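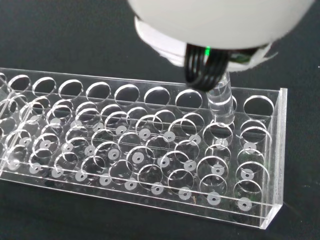
A clear tube entering the top plate of the acrylic rack at the Drelton cell, second position from the end wall.

LABORATORY AUTOMATION | Maintenance

Three thousandths at a time

By Felicidad Enriquez
October

Clear tubes in a clear rack on a matte black bench are hard on a vision system, and the Drelton cell no longer asks its cameras to find the holes. Position comes from the taught rack frame. The camera at the wrist is used to review an insertion afterwards, and to show a technician which plate a tube has caught on.

Ekkachai Srithong looks after the cell on behalf of Killa, the integrator that commissioned it. His service visit falls on a Wednesday and starts at the rack, before he opens the controller cabinet.

The rack is a stack of transparent plates. A tube passes through the top plate, then through an opening in the middle tier, and comes down over a white circular pad on the base. An error of tilt that clears the first opening can foul the second. In the fault log both events are recorded as a Z-axis stall, and the depth at which the stall occurred is what separates them.

"If it stops high, I look at the fingers," Srithong says. "If it stops at the middle tier, I look at the rack frame, and I look at it before I touch anything else."

The frame is taught at 3 points with a ground steel pin held in the gripper. Srithong jogs the pin into the first opening, backs off until the lateral force reading settles, records the point, and repeats at the far end of the row. The third point fixes rotation about the long axis. He then runs the pin through the whole row at reduced speed with the force limit halved. A rack that passes is clamped and its number written on the cell sheet.

Racks are not interchangeable under this scheme. Acrylic sheet varies in thickness from batch to batch, and a replacement from Krūmiņa, the site's supplier, gets its own frame even when it carries the same part number.

The gripper's black fingers are treated as a consumable. They curve around the upper end of the tube and hold it close to vertical, and their grip surface polishes with use. The change interval is 3,000 cycles. Srithong had it at 936 in the first months, when the cell was running a harder compound that glazed early. After a change he runs 300 empty insertions before releasing the cell to the lab.

Cleaning is the least settled part of the procedure. Alcohol is banned on the rack, where it crazes the cut edges, so plates are wiped with deionised water and a lint-free cloth. The pads are checked by eye for lift at the rim. A raised pad leaves the tube standing proud, and the Hunia decapper downstream will reject it on height.

Fastener torque on the gripper flange is checked last, with the arm parked and isolated. The values are kept in the back of the cell sheet, in pencil.

Workshop notes and corrections: contact the technical desk
© All rights reserved | Back to top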